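Zamwood 248 hanging rail — review after a summer with it

Short version. Good rail, bad instructions, wheels are junk. Keep reading if you want the long one.

Got this for the back bedroom, which has no closet. It had one before we moved in, you can see the marks on the floor, but somebody took it out and put a radiator there. So for two years my clothes lived on a chair and the back of the door. In August I finally gave up and ordered the Zamwood. 187 dollars with the extra crossbar. Shipping was free but only to the depot in Soretthorpe, so add gas and a lost morning.

Box is long. Measure your car first. Mine fit with the front seat folded down and the end of it next to my ear.

Assembly. One sheet of paper, all drawings, and drawing 4 has the feet on backwards. I put them on the way it shows, stood the thing up, and it leaned like a fence. Took it all apart. Flip the feet so the longer side faces out into the room and it's fine. An hour and a half total, would of been 40 minutes if the sheet was right. The hex key that comes with it is soft and the corner rounded off on me, use your own.

Once it's up it's solid. I'm hard on rails. Had a Plimar before this, the cheap one with the telescoping bar, and that bar sagged in the middle by the second week with nothing on it but shirts. The Zamwood bar is one piece and thick enough that some of my thin hangers don't go over it. Wire ones are fine. The padded kind with the short hook, no. Had to swap out most of a set.

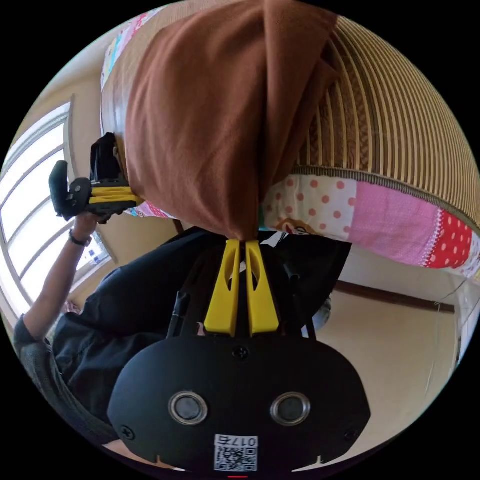
Weight. The listing says 800 for the load, and doesn't say 800 what. Not pounds, obviously. I asked and got a form reply thanking me for my interest. What I can say is every coat we own went on it, plus the wet-weather stuff, and the bar stayed straight. I checked it against a level when I first loaded it and again last Monday. Same.

The extra crossbar goes underneath, for shoes or short things. I'd skip it. It sits too low for shirts and too high for shoes to be easy to grab, and it gets in the way of the vacuum. Mine's in the garage now. Leonor Azevedo, my neighbor, has the same rail and she uses hers for scarves and belts and loves it, so maybe it's me.

Wheels. Ok. Four of them, two lock. On bare floor they roll fine empty. Load it up and one of mine started dragging right away, left a grey line on the boards that took some scrubbing. On carpet forget it. I pulled them off and used the flat feet that come in the little packet, and I haven't missed them. If you need to move it around a lot, for a market stall or whatever, look at the Tsegaye one instead. I borrowed that for a weekend when we had a yard sale. Much better wheels, rubber, quiet. The rail itself is shorter though and the finish scratched just from hangers sliding on it. And it costs more.

Finish on the Zamwood is a matte black powder kind of thing. Shows dust. Doesn't chip, at least not so far and I have dropped a drill on it. There was a smell for the first few days, like a new shower curtain. Opened the window, gone.

Things I'd change
— end caps. They just push in and one pops out whenever I shove the hangers down to that side. Dab of glue fixed it
— the instuctions, see above
— somewhere to hang a bag or a hat. The Plimar had little hooks on the ends and that was the one good thing about it. I put two S hooks on mine, couple of bucks at the hardware store

Height is good. I can hang a long dress and it clears the floor with room for a row of boots under it. My husband hits his head on nothing, which he did with the shelf we had before. Width, check your wall, the feet stick out past the bar on both sides and the listing only gives you the bar. I had to turn mine a little to get the door open all the way.

Returns. Didn't return it but I did email them about the bad wheel. New one came in the mail in nine days, no questions, no photo needed. It drags too. Still, points for sending it.

Four stars. Would be five without the wheels and drawing 4. If they ever sell it with just the flat feet for less money I'd get a second one for the hallway.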